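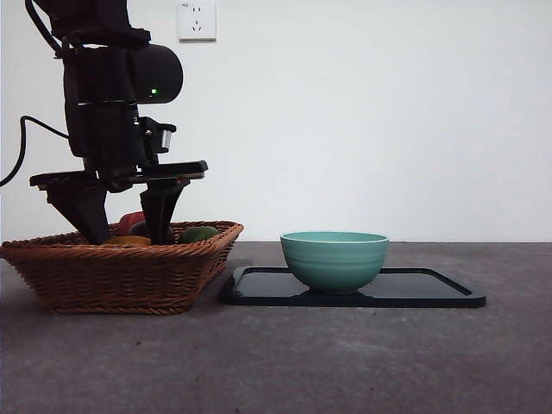
점심시간이 사라진 동네에서 점심 먹기

공유 19 | 댓글 12 | 인쇄하기 | 이메일로 보내기

열두 시. 브램홀름 역 뒷골목. 문 연 식당이 없다. 정확히는 문은 열었는데 앉을 데가 없다. 의자를 치운 집이 절반, 나머지는 배달만 받는다. 유리문에 붙은 종이. '포장 전용'. 그 옆집도 '포장 전용'. 그 옆은 휴대폰 가게.

취재 핑계로 한 주 내내 이 골목을 돌았다. 월급쟁이들이 점심을 어디서 어떻게 먹는지, 그것만 보자고. 편집부에서는 맛집 지도 같은 걸 바란 모양인데 지도에 찍을 집이 별로 없었다. 미안하지만 그런 기사는 아니다.

첫날부터 본 것. 계단에서 김밥 먹는 사람. 주차된 차 안에서 도시락 먹는 사람, 시동 끄고, 창문 조금 내리고. 화단 턱에 걸터앉아 빵 봉지 무릎에 올린 사람. 말 걸면 다들 손부터 젓는다. 금방 들어가 봐야 한다고.

타라스 하라심도 그랬다. 배관 자재 회사 졸콤에서 견적을 뽑는다. 점심은 책상에서. 왜요, 물으니까 한참 생각하더니 나가면 더 피곤하단다. 엘리베이터 기다리고, 줄 서고, 메뉴 고르고, 누가 계산하나 눈치 보고. 그걸 다 하고 나면 먹는 시간은 얼마 안 남는다. 그래서 모니터 앞에서 먹는다. 엑셀 띄워 놓고. 키보드에 밥풀 끼는 건 이제 포기했다고.

회사에 식당이 있긴 했다. 지하에. 재작년에 없앴다. 대신 식대가 나온다. 돈으로 주는 게 공평하다는 설명이었고, 반대한 사람도 없었다고 한다. 다들 좋아했단다 처음엔.

그런데 그 돈이 이상한 데로 샌다. 식대를 아껴서 저축하는 사람이 생긴다. 아침에 편의점 삶은 달걀 사 와서 때우고, 나머지는 통장으로. 이해한다. 나도 그런다. 월말이면 특히. 문제는 그렇게 한 명씩 빠지다 보면 같이 먹자는 말을 꺼내기가 애매해진다는 거다. 저 사람은 돈 모으는 중인데. 저 사람은 다이어트라던데. 묻는 쪽이 눈치 없는 사람이 된다.

혼자 먹는 게 나쁘냐. 아니다. 이 얘기는 꼭 적어 둬야겠다. 혼자 먹는 점심이 하루 중 제일 좋다는 사람도 여럿 만났다. 아무 말 안 해도 되는 유일한 시간이라고. 이어폰 꽂고, 드라마 한 편 틀어 놓고. 그걸 뺏으면 안 된다. 억지로 팀 점심 시키는 부장님들 이 기사 오려서 들이밀지 마시길.
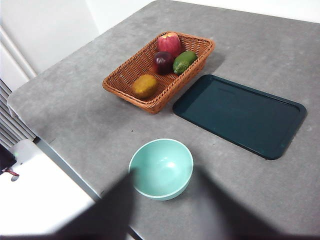 나디야 리센코는 그래도 고를 수 있는 것과 고를 게 없는 것은 다르다고 했다. 혼자 먹고 싶어서 혼자 먹는 날이 있고, 앉을 데가 없어서 혼자 먹는 날이 있는데 둘이 겉으로는 똑같아 보인다고. 자기는 후자가 더 많았다고. 화장실 옆 휴게의자에서 샌드위치 먹던 겨울 얘기를 하다가 말을 멈췄다. 냄새 얘기는 쓰지 말아 달랬는데, 결국 쓰라고 했다.

고를 게 없다는 말. 수첩에 밑줄 쳤다.

장소 문제가 제일 크다. 생각보다 훨씬. 음식은 어떻게든 구한다. 편의점도 있고 트럭도 오고 집에서 싸 와도 된다. 근데 펼쳐 놓을 평평한 데가 없다. 공원 탁자는 수요일마다 장이 서서 못 쓴다. 도서관은 당연히 안 되고. 역 광장 벤치는 가운데 팔걸이가 박혀 있어서 도시락 뚜껑 하나 내려놓을 자리가 없다. 누가 설계했는지 진짜.

그래서 줄레시스 같은 데가 먹힌다. 간판은 찻집인데 점심때는 자리만 쓰게 해 준다. 음료 한 잔 시키면 싸 온 거 먹어도 된다. 전자레인지도 있다. 긴 탁자가 2개, 벽 쪽에 혼자 앉는 자리가 조금. 가 보니 만석. 조용하다. 의외로. 긴 탁자에 앉아도 옆사람이랑 말 안 한다. 소금 좀 건네 달라는 정도. 그래도 다들 다시 온다.

사장 나쓰미 에비하라한테 장사가 되냐고 물었다. 안 된단다. 커피 한 잔에 자리 내주고 전기 쓰고, 설거지까지 가끔 해 준다고. 그럼 왜. 오후에 손님이 없어서 심심했다는 게 답이었다. 더 그럴듯한 얘기를 기대하고 두 번 더 물었는데 똑같이 대답했다.
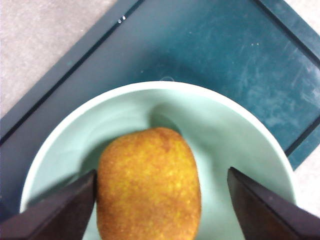 심심해서 시작한 일치고는 규칙이 꽤 있다. 생선 데우지 말 것. 통화는 밖에서. 가방으로 자리 맡지 말것. 그리고 3시 전에는 비워 줄 것. 마지막 규칙은 거의 의미가 없다. 한 시 되면 다 썰물처럼 나간다. 먹는 속도가 무섭다. 옆자리 사람 도시락 여는 거 봤는데 수첩에 두 줄 적고 고개 드니까 벌써 뚜껑을 닫고 있었다.

빨리 먹는 건 어디나 같았다. 막심 오스타프추크는 택배 분류장에서 일할 때 든 습관이라고 했다. 지금은 사무직인데도 못 고친다. 집에서 애랑 먹어도 제일 먼저 일어난다고. 아이가 아빠는 밥이 싫으냐고 물었단다. 웃으면서 얘기했는데 나는 좀 웃기가 그랬다.

반대로 느리게 먹는 사람도 한 명. 비엔베니도 살라사르. 마크시미우 인쇄소에서 제본을 한다. 인쇄소는 기계를 세우고 점심을 먹는다. 전부 다. 종이 울리고, 소리가 끊기고, 그다음에 손을 씻는다. 예전에 그가 다닌 공장은 교대로 먹었는데 그때는 밥을 먹어도 먹은 것 같지가 않았다고. 지금은 다 먹고도 앉아 있는다. 그냥 앉아 있는다. 창밖도 보고. 부러웠다.

기계를 세우면 손해 아니냐고 물으니 그건 사장한테 물어보란다. 사장은 전화를 안 받았다. 마감까지 안 받았다. 점심시간이었나. 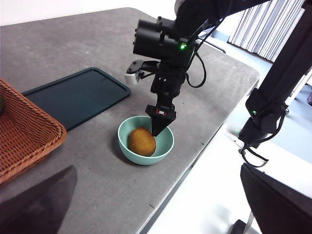
요즘은 싸 오는 쪽도 조금씩 는다. 반찬이 돌아온 건 아니고, 간단해졌다. 밥 빼고 이것저것. 어제 남은 것 하나, 과일 하나. 꼭 도시락통일 필요도 없다. 연한 민트색 도자기 그릇 하나를 회사 서랍에 두고 쓰면 된다. 갈색 타원형 과일 하나만 얹어도 플라스틱 용기째 뜯어 먹는 거랑은 기분이 다르다. 별거 아닌데 그렇다. 리센코도 그릇을 갖다 놓고부터는 앉아서 먹게 됐다고. 그릇은 들고 걸어다니기가 불편하니까.

물론 그릇으로 해결될 일은 아니고. 졸콤은 지하를 창고로 쓰고 있다. 식탁이 있던 자리에 파이프가 쌓여 있다. 하라심 말로는 싱크대는 아직 그대로란다. 물도 나온다고. 거기서 물 받아다 컵라면 먹는 사람이 있다던데 누군지는 안 가르쳐 줬다. 본인 같다.

시에서는 11월에 역 광장 벤치를 바꾼다고 한다. 팔걸이를 없앨지는 안 정해졌다. 담당 부서에 전화했더니 점심시간이라 한 시 이후에 다시 걸라는 안내가 나왔다. 한 시 넘어 다시 걸었고, 탁자도 같이 놓느냐고 물었고, 검토 중이라는 답을 들었다. 벤치가 들어오면 다시 가 볼 생각이다. 도시락 싸 들고.

이 기사 인쇄 | 이메일 | 댓글 12개 모두 보기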